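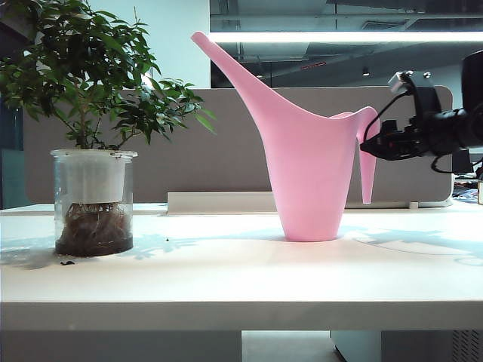 Indoor Plants for Shared Rooms
Handout 7: Roots in water, and how to pour

Welcome back, everyone! This is my favorite handout of the whole course, so please bring it with you and scribble all over it.

We're growing small leafy trees in a pot-within-a-container setup. The plant sits in an inner pot, and the roots hang down through the bottom into a reservoir. With a see-through outer container like ours you get to watch the roots at work, which I never get tired of. Look for the brown tangle under the white pot. Brown alone is nothing to worry about (soil and tannins will stain healthy roots). Mushy and smelly is another matter, and then you trim.

Dark water
Soil washes down and settles, so the water darkens. Tip it out, rinse the container and refill. Leave an air gap under the inner pot, two fingers deep. Roots need to breathe!

Using the long-spouted can
A long, thin spout is a joy with dense foliage. You can slip it in under the leaves and pour right at the soil.
- Fill the can halfway. It's much easier to steer.
- Get the tip close before you tilt.
- Pour slowly, stop, look at the level, pour again.
- Wipe up crumbs of soil when you're done. They scratch a white tabletop if you rub them around dry.

Light
Bright but filtered is lovely. If leaf shadows on the desk have soft edges, you're probably in a good spot. Glossy leaves also collect dust, so go over them with a damp cloth, supporting each one from behind.

For next time
Keep a water diary for 8 days: the level each morning, and anything you topped up. Dilwyn Lloyd kept one for 49 days last year and it's wonderful reading. He'll bring it along to the Trirnstead session so you can all have a look.

Cuttings are in March, start saving your jars!

Myrto Gavalas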